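**Re: [nekden-residents] Storm damage on Meléndez Road**

1 June

Uriel Mendoza wrote:

> The wind took the roof off the feed store at 3 a.m. Is the road open yet, and does anyone know about power?

One lane is open from the bridge to Cirnetti. The county crew cleared 11 trees and left the trunks on the shoulder, so go slow after dark.

Power is still out at 32 houses -- mostly the Skomik end. The utility told me about 3 more days. The school gym has outlets and showers until then.

No one was hurt at the feed store. The fire chief says the February repairs to the roof will be looked at.
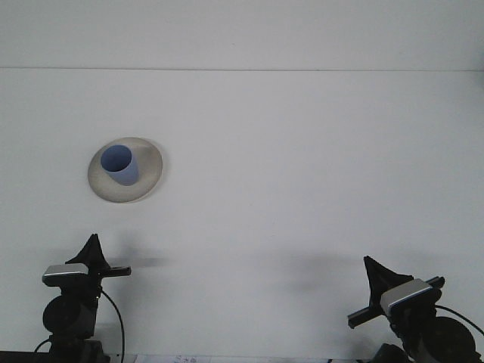 Uriel has since written back that the shoulder is soft past the second culvert, and that trucks should use the north road until the trunks are hauled off.

Please pass this on to neighbors who are not on the list.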